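Potstead Food Handling Project
Progress report to the funder, second period
Covers equipment planning, simulation work and the revised budget

Where we are

We started this period with a wish list and we're ending it with a shopping list, and that feels terrific. The grant asked us to work out what a small kitchen-handling station would need before any money went on hardware. We now have a layout, a short list of arms and hands, prices from two suppliers, and a simulated kitchen where the team can try things out at no cost beyond electricity and a few late nights.

No hardware money has been spent so far. The only purchases have been one graphics workstation and a second monitor, both on the original budget, and both in use nearly every working hour.

What we set out to decide

The first question was one arm or two. Our original application assumed one arm on a rail, mostly for cost. The second was whether to buy simple two-finger grippers or go for hands with several fingers. The third was how much bench we need, a dull question that ended up driving a good share of the budget (more on that below).

We've used the simulator for all three. The tasks are everyday ones: picking up fruit, moving it between dishes, clearing a plate, passing something from one side of the counter to the other. The scenes are built from a library of kitchen objects, and we change the dishes, the fruit and the countertop between runs so we don't end up planning around one tidy arrangement.

One arm or two

We'd like to go with two. The rail arm can reach everything, but it has to stop and travel, and any job where one item needs holding while another is moved becomes very awkward. With a pair of arms fixed along one side of the counter, each has its own half and they share the middle. The team took to it straight away. 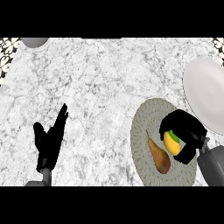

The catch is that two arms need two of nearly everything: controllers, cabling, mounts, emergency stops, and spare fingers. We priced the full pair and then went back through it line by line looking for things that could be shared. The power supply can be, and so can the safety enclosure. The controllers can't.

Hands

This was the most enjoyable part of the work. Fruit is a good test for a hand, as a lemon and a pear want quite different grips and neither is a neat box. In simulation the multi-fingered hands gave us far more ways to approach an item sitting close to its neighbour on a plate. They're also harder to program, and the supplier's own setup guide is thin in places.

We compared the hand from Skurkach with a simpler three-finger unit from Vigfúsdóttir. The Skurkach hand costs more and has more parts to wear out. The Vigfúsdóttir unit is sturdy, quick to service, and well liked by the people who will be cleaning it. Our proposal is to buy a pair of Skurkach hands and one Vigfúsdóttir unit as a backup that fits the same wrist. That way a broken finger doesn't stop work while we wait on parts from overseas.

We want to be plain about one limit. Simulated fruit doesn't bruise, roll off in a draught or come in damp from the fridge. The results so far are good enough to plan with, and we'd be uneasy claiming more for them until the real hands are on the bench.

Bench and room

Our first drawing had a narrow bench along the back wall. Running the tasks showed that the arms were forever working with their elbows tucked in, so we widened the bench by 63 centimetres and moved it out from the wall. The new depth means the door of the old test room won't open fully. Prullutow, who lease us the building, have offered the larger room across the hall for an extra 440 dollars a month. It has three-phase power and a proper drain, and we'd be very glad to have it.

Budget changes

Equipment stays inside the approved total. To make room for the second arm we have dropped the rail, put off the overhead lighting rig, and cut the travel line by 75 per cent, as both suppliers are happy to do training by video. The quotes we hold cover 92 per cent of the equipment line by value. The rest is mounts and guarding, which a local metal shop will price once the bench drawing is final.

The room is the one cost we can't absorb. We're asking to move it into the facilities line from the unspent part of the first period.

What we need from you

Approval of the two-arm layout in place of the rail.
Approval to carry unspent first-period funds over to the room.
A yes or no on the mixed order of hands, if possible by the end of February, when the Skurkach quote lapses.

Next period

Once orders are in, the arms have the longest wait, so the bench and guarding will be built first. Meanwhile the simulation work keeps going, with deeper bowls and more crowded counters next on the list. We're also writing the cleaning and lockout procedures now, while there's time to argue over the wording.

The supplier quotes, bench drawing and revised budget sheet are attached.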